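Stadow plant swap comes back Saturday, and I'm clearing off my windowsill

8/15/23

If you've been meaning to get rid of that spider plant that won't quit having babies, this is your week! The Stadow plant swap is back on Saturday morning in the old Givberg parking lot, and I for one have been potting up cuttings since July (my kitchen looks ridiculous).

Femi Wike, who started the swap, told me 63 people have signed up for a table so far. Last year it was 34, and I remember having to elbow my way to the succulents even then. "Bring more than you think you'll need," Femi said when I called. "Pothos goes first, every time."
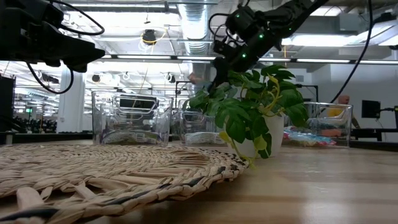 HOME & GARDEN

I believe it. A trailing pothos in a plain white pot looks good on pretty much any table, and it'll forgive you for going on vacation. I put 2 cuttings in a jam jar last spring and now I'm giving them away to my dentist.

Same rules as before: one plant in, one plant out, and please check for bugs at home first. Divetti is parking its coffee truck by the entrance, and the folks from Dinu are handing out 1000 seed packets, mostly lettuce and zinnias. Gates open at nine. Bring a box for the ride home, and if anybody has a string of hearts they can part with, come find me!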